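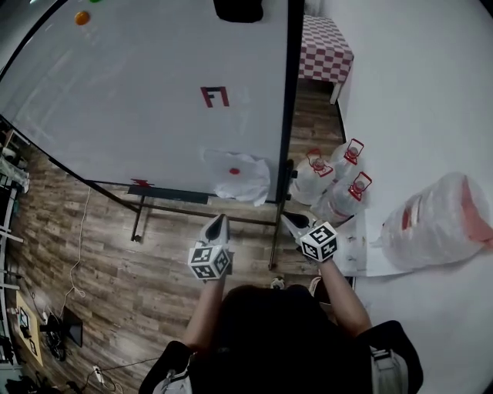
Home Opinion Local Archive Subscribe

The meeting that could have been a shorter meeting

19/04/2018

I have worked in the Ganurberg office for 12 years, and in that time I have agreed to a great many things I didn't understand. Most of them were said out loud by a person standing up while I was sitting down. It's a powerful arrangement. Put me in a chair and I will nod at nearly anything.

Last September we were all called in to hear why the supply closet would now be run through a program called Naro. The talk ran 101 minutes. I know this from the parking receipt. By the end I could tell you the history of the old sign-out sheet, which I had used every week and which needed no history, but I could not have told you how to get a pen.

People like to blame the slides. I think the slides are innocent. The trouble is that a meeting is booked before anyone knows how much there is to say, and then it has to be filled, the way you fill a suitcase because it came with the corners. If the room is ours until noon, we will find our way to noon. Somebody will ask a question they already know the answer to. Somebody else will "build on that."

My sister-in-law's firm, Yang, tried charging each department for room time. It was play money, but people hoarded it as if it could buy groceries. Meetings shrank. Then they moved into the hallway, where they grew back, and you had to turn sideways to reach the restroom.

So I don't have a cure. I would settle for one small rule: whoever calls the meeting has to stand on one leg. I put this in the suggestion box and was invited to come in and discuss it. They have set aside the whole afternoon.

226 shares
12 comments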